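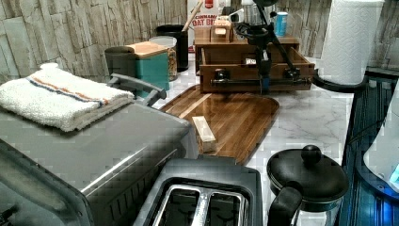 Toaster oven, two-slot toaster and kettle, with a folded towel.

Evo Studio
Extended-Stay Accommodation at Flindach House, Clevham

Overview

The Evo Studio is the standard extended-stay room type at Flindach House. It is intended for guests who are staying in Clevham for a week or longer and who prefer to prepare some of their own meals. Each studio has a sleeping area, a work table, a private bathroom and a compact kitchen in a single room of 362 square feet.

Flindach House is owned and operated by Obeidat Residences. The property has 111 studios on floors two through six. The ground floor contains the reception desk, the guest laundry, the mail room and a breakfast room. All floors are served by elevator.

Room Details

Room type: Evo Studio
Floor area: 362 square feet
Maximum occupancy: 2 adults
Minimum stay: 3 nights
Bed: one queen or two twins, as requested at booking
Bathroom: private, with walk-in shower
Smoking: not permitted in any part of the building
Pets: not accepted, except service animals
Outlook: street side or courtyard side, subject to availability

Courtyard studios are quieter in the early morning, when deliveries are made on the street side. Street-side studios receive more daylight. The rate is the same for both. Guests may state a preference when booking, and the reservations office will meet it where possible.

Kitchen and Linen

Cookware, dishes, glasses and flatware for two people are supplied. Items are checked by housekeeping before each arrival, and a printed inventory is kept in the top drawer. Guests are asked to compare the inventory with the contents of the cabinets on the day of arrival and to report anything missing to reception. Items reported on that day are replaced without charge.

Small appliances may differ slightly from one studio to another. Guests who need a particular appliance should contact reservations before arrival. Portable grills, deep fryers and hot plates may not be brought into the building.

Bed linen and towels are changed once a week, on Wednesday. Additional changes can be arranged for a fee. Used towels should be left in the bathroom on the morning of the change. Pool and beach use of house towels is not allowed; separate towels are available at reception against a deposit.

Finishes and Fittings

Studios at Flindach House are being refitted one floor at a time. The updated rooms have new flooring, blackout curtains, a wider work table and improved reading lights. Dark metal tones are used for the fittings throughout. Work is carried out on unoccupied floors only, between 10 a.m. and 4 p.m., and guests on neighboring floors receive notice in writing.

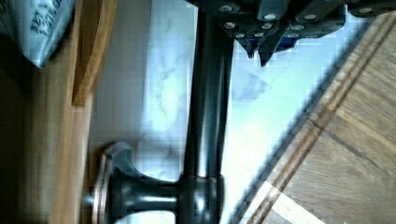

Rod in dark bronze with a glossy finish.

Metal fittings should be wiped with a soft cloth. Guests are asked not to use scouring pads or bleach on any fitting in the room. Hooks, tape and adhesive strips may not be attached to walls or doors.

Services Included in the Rate

Wireless internet access
Heating, water and electricity under normal use
Weekly housekeeping and linen change
Use of the guest laundry (detergent not supplied)
Mail and parcel handling
Luggage storage on the day of departure

Breakfast is not included. It may be added by the day or by the week at reception. Parking is available behind the building for a nightly charge and must be reserved in advance. Vehicles over standard height cannot enter the lot.

Arrival and Departure

Studios are ready from 3 p.m. Departure is by 11 a.m. Reception is staffed from early morning until late evening. Guests who expect to arrive after the desk has closed should notify reservations on the previous day so that an entry code can be issued. A government-issued photo ID and a payment card in the name of the lead guest are required before keys are released.

Rates and Reservations

Rates are quoted per studio, per night, and fall for stays of a week or more. A further reduction applies to monthly stays. Local occupancy tax is added where it applies. Company accounts may be opened with Obeidat Residences on completion of a credit form.

To request a quotation, please send the reservations office the dates of stay, the number of guests, the preferred bed arrangement and any access needs. Step-free studios with adapted bathrooms are located on the second floor and should be requested at the time of booking.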